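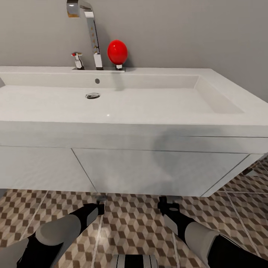
Bathroom sink with chrome faucet.

GRERKWOOD WATER DISTRICT
Minutes of the Regular Meeting, April

Held in the upstairs room at the district office. The meeting was called to order at 7:00 p.m. A quorum of the board was present. The district manager, the field supervisor and the billing clerk attended. Members of the public signed the sheet at the door, and the sheet is kept with the office copy of these minutes.

1. Approval of prior minutes

The minutes of the March meeting were read. One correction was made: the valve repaired in February was the one at the foot of Radebe Road, on the pump house side. The minutes were approved as corrected.

2. Public comment

A resident of Radebe Road said the water had come through brown on several mornings after the hydrants were flushed. She asked for notice ahead of time so she could do her wash the day before. The manager said notices had gone on the district website and on the board outside the post office, but no cards were mailed. The board asked that door hangers be used on any street where flushing is planned.

A resident asked why his bill went up when he was away most of the winter. The clerk explained that the base charge applies whether or not water is used. The resident said he understood the base charge and was asking about the usage line. The clerk will pull the meter readings and call him.

A resident asked whether the district would take over the private line behind the old feed store. The chair said the line has no recorded easement and the district can't work on it until there is one. No action was taken.

3. Meter replacement

The field supervisor reported that 246 of the old meters have now been changed out. The new meters are supplied by Plovus and are read from the truck. Work on the east side is finished. The west side has been slower going, with a number of the boxes full of mud or under parked cars.

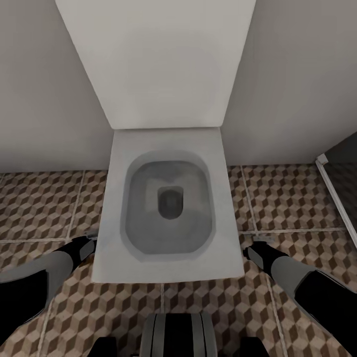
Two of the new meters were found to be reading high and were sent back. Plovus has agreed to replace them at no charge. Both customers will be billed on their average from last year until the replacements are in.

A board member asked what happens to the old meters. The supervisor said the brass bodies are being kept in the yard and will be sold for scrap once the job is done. The board asked that the money be shown on its own line in the budget report.

Motion to continue the replacement work on the west side under the present agreement. Seconded. Carried.

4. Main on Radebe Road

Kenditano has sent a revised price for replacing the section of main between the bridge and the school turnoff. The new price leaves out repaving, which the county has said it will do with its own crew. The manager said he would want that in writing from the county before anything is signed. He noted that the last time paving was left to others the trench settled and the district paid to fill it.

There was discussion of whether to wait until school is out. The supervisor said the bus turns around right where the digging would start. Kenditano can begin in June if the papers are signed by the end of May.

Motion to accept the revised price, on condition that the county confirms the paving in writing. Seconded. Carried with one abstention.

5. Household leak program

The board reviewed the short article written for the spring bill insert. The text is entered here as approved.
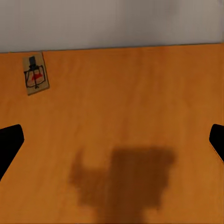
By the Billing Office, Grerkwood Water District

Most of the high-use calls we get end with a leak inside the house. You can check for one without any tools. Turn off every faucet and anything else that uses water, including the ice maker. Go out and read the meter, and write the number down. Leave the water off for 2 hours, then read it again. If the number has changed, water is going somewhere.

Start with the toilet. Put a few drops of food coloring in the tank and leave it alone for a quarter of an hour. Color in the bowl means the flapper is letting water by. A new flapper is cheap and most hardware stores carry several kinds, so take the old one with you.

Next look under the sinks and around the water heater. Feel along the pipes with a dry paper towel. Outside, check the hose bibs and walk the line from the meter to the house, looking for soft ground or grass that is greener than the rest.

If your bill shows more than 3000 gallons over your usual month, call the office. We can look at your readings and tell you when the extra use began. An adjustment may be made once in any year if you bring in a receipt for the repair.

(End of insert.)

One board member asked that the word "may" be kept in the last sentence. It was kept. The inserts will go out with the May bills. Dye tablets will be set out at the front counter, free to customers, while they last.

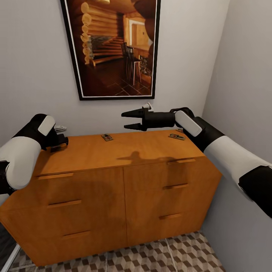
6. Office hours

The clerk asked to close the counter at 4 p.m. during billing week so the bills can be folded and sorted without interruption. The phone would still be answered until 5:00. The drop box stays open at all hours. Approved without a vote.

7. Manager's report

The well levels are normal for the season. The state sample results came back clean. The roof of the pump house was patched and the gutter still needs to be rehung. The backup generator was run under load and started on the second try. A new battery has been ordered.

8. Other business

The key to the lower gate is missing from the hook. Anyone who has it is asked to bring it back to the office.

The next meeting will be in May at the usual time. Budget figures are to be in the board packet beforehand.

The meeting was adjourned at 8:40 p.m.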